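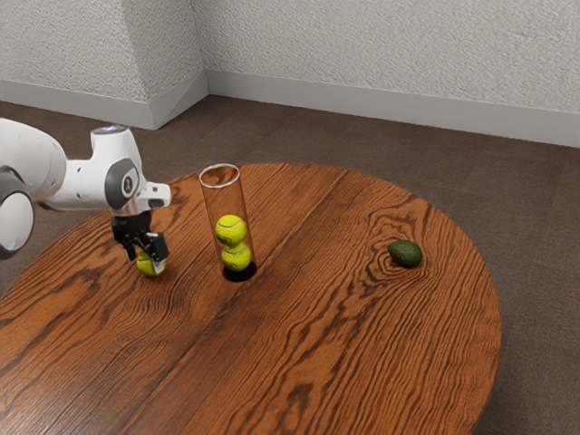 The train to Cosdale left at nine, and Arvid Nyberg was on the platform before eight, because he did not trust the clock in his kitchen. He had one suitcase and a paper bag with bread. In his coat was the letter from his brother-in-law, Caradog Nicholas, which he had read so many times that the folds were becoming soft like cloth.

"Come before December," Caradog had written. "After that the road from the station is closed and you will have to walk."

They had not spoken for nine years. The quarrel was about a boat, and about who should have paid for the paint. When Arvid's sister died he sent flowers, but he did not go. He told everybody that his back was bad.

The train was slow. At Fakville a woman got on with a hen in a basket, and she asked him if he was going home.

"I am going to see a man about a boat," Arvid said.

"Is it a good boat?"

He thought about it as the fields went past, brown and then white. "It was never very good," he said. 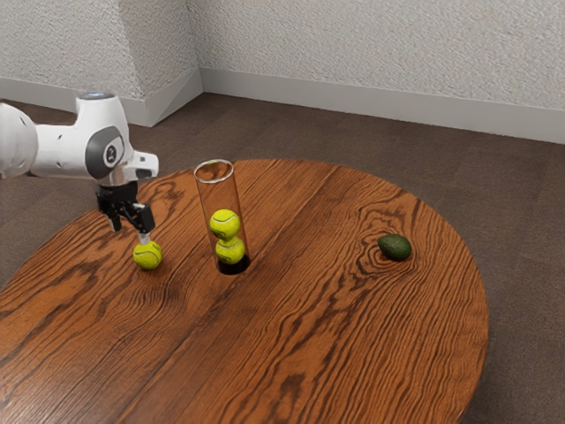 The round table, with the ball.

Caradog was waiting at the station with no hat. He had become smaller, or his coat had become bigger. He took the suitcase without asking, and they walked to the car.

"You still have it?" said Arvid, when they were driving.

"The boat? I sold it the first winter. A man in Vomton gave me 300 for it."

"It was worth more."

"It had a hole in it, Arvid."

They passed the church and the closed shop. Arvid looked for the yellow house where his sister used to buy her thread, but the house was green now. He felt that he should say something about her — he had prepared it in the train, a whole sentence — and he could not find the beginning.

"I have half of the money for you in a tin," said Caradog. "She made me put it there. Every year she asked if you had come for it."

Arvid held the paper bag on his knees. The bread was from the baker on his own street.

"I brought bread," he said.

"Good," said Caradog, and turned up the hill. "There is soup."

Contact | © 2024 All stories belong to their authors | Back to top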